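Living Room » Film & TV » Handy Tips
300 shares | 19 comments

Getting the front room ready for a film night

We've been having people round for old films since I was first married, and over the years I've picked up a few little habits that make the evening run more smoothly. Start with the light. Sit where your guests will sit, at the time they'll be sitting there (in June that can mean nine o'clock with the sun still pouring in!), and look at the switched-off screen. Any lamp or window you can see in it will bother you in every dark scene, so move the lamp behind the settee or pin an old blanket over the curtain rail.

Dust the screen with a dry microfibre cloth and go gently. Kitchen spray is a bad idea on most televisions, and so is kitchen roll, which can scratch. 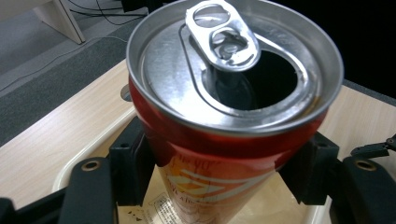

A drinks can, opened.

If the voices are hard to follow, have a look for a speech or dialogue setting before you turn everything up. My friend Stelios Alexiou brought round his Drakos soundbar, very proud of it, and we couldn't make out a word the leading lady said until we took it off the shelf and stood it level with the front edge. Ten seconds' work, and lovely after that.

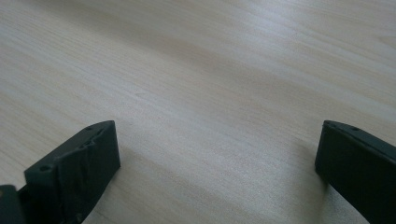 Alper Gezer

Discs next. Wipe them from the middle straight out to the edge, never round and round, and keep them upright in their cases. Ours live in a Muritz box with the musicals at one end and the thrillers at the other, and I keep a list inside the lid of who has borrowed what, which has saved a friendship or two.

Popcorn: warm the bowl in a low oven for 6 minutes while the corn is popping, and salt it in two goes, half now and half after a good shake. Put out a second, empty bowl for the hard bits.

Last of all, start the film yourself for a minute before anyone arrives, so that any update or forgotten password turns up while you've still got your apron on. Then wind it back, put the kettle on and wait for the doorbell.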